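Minutes — shared kitchen and supplies meeting
Humphreys House, ground floor
30 June 2020

Taken down as we went, so apologies for the shorthand. Corrections to the office pigeonhole before the next one.

Present: both upstairs corridors, ground floor, garden flat. Pesley annex sent a note in place of a person. Quorum met.

1. Last minutes

Read, agreed. One fix: the freezer was defrosted in March, minutes had it down as not done. Matter of the missing tray closed.

2. Drawers

Main item, took most of the time. The two drawers left of the stove are past it. Runners gone on the top one, the lower one jams on the ladle. Repair quote from Drideck came in at 146 dollars for both, which is more than anyone wanted to hear. Also does not include the front panel.

Ground floor proposed leaving the drawers shut for now and keeping everyday utensils in open bins on the white table. Upstairs asked about dust. Ground floor said wipe them. Discussion went round a few times.

Points made, in no order —
Open bins are easier for people who dont know the kitchen. Guests open every drawer and leave them open.
Knives not to go in open bins under any circumstances. Agreed without a vote.
Straws get everywhere. Could live with the utensils or go up on the shelf with the paper goods. Left with the utensils for now.
Garden flat wants the serving spoons kept apart from the eating spoons. General support, one against.
Wood spoons stay in the crock by the stove.

3. Bins

Ground floor got bins from the Lirnitz store, gray see-through plastic with handle holes, bumpy sides. Can be returned up to 90 days with the receipt. Receipt is in the cash tin. Laid out on the table with some of the metal stuff for people to look at. 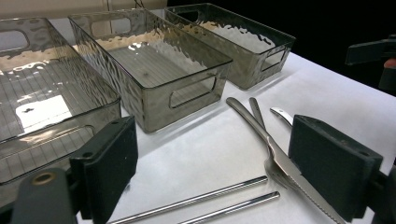
Item 3: bins on the table, utensils and straws still to be sorted.

Comments on the bins. Ridged floor will be a pain to clean if anything sticky gets in, so everything goes in dry. Handles liked by all. Upstairs would of preferred clear, but gray hides water spots and the vote was for keeping them.

Layout agreed after some back and forth:
Bin one — forks, knives of the table sort, eating spoons.
Bin two — serving spoons, tongs, whisk, can opener.
Bin three — straws, skewers, corn holders, the odds and ends.

Labels. Masking tape on the short side under the handle hole. Printed labels suggested, dropped, printer is out of ink again. Pesley note asked for labels in large letters. Yes.

Where they live: back of the white table, against the wall, long sides together. Front of the table stays free for chopping and for plates at dinner. Garden flat raised that the table is already short on space on big cooking nights. Noted. Bins can go on top of the fridge for the evening if needed, and come back down after.

Action — ground floor to sort and label before the weekend.
Action — upstairs to empty both drawers completly and put anything doubtful in a box by the back door. Box stays a week, then goes to the thrift store.
Action — office to tell Drideck no for now, polite, keep the quote on file.

4. Money

Kitchen kitty stands at 93 dollars after the bins and dish soap. Target is still 100 so we are close. Contributions same as before. Garden flat has paid ahead.

Request for a second dish rack. Put off until the kitty is over target. Request for a new kettle, same answer, the old one works if you hold the lid.

5. Dish rota

Runs as posted. Two swaps this month, both written on the sheet, good. Reminder that "soaking" is not a stage that lasts overnight. Pans washed the same day, including the big one.

Drying: cutlery to be dried with a towel and not left to drip, more so now it is going in bins with no drain. Wet straws go upright in a glass first. Clean towels on the hook, used ones in the hamper, somebody please look at which is which.

6. Pantry shelf

Short one. Flour and rice into jars, bags have been getting holes. Pesley annex offering spare jars with lids, accepted with thanks. Dates on the lids in marker. Anything without a date gets asked about once and then used up in soup.

Spice rack left for next time, ran out of patience.

7. Any other business

Back door sticks. Known.
Light over the sink — bulb bought, needs the tall step stool, which is in the annex.
Garden flat has too many zucchini, help yourselves, crate in the hallway.
Question whether the bins could be stacked when the table is wanted. Not tested. Ground floor to try it empty and report back.

Next meeting same place, after dinner. Spice rack first on the list, then the bins again once we have all used them for a bit.

Closed when the oven timer went.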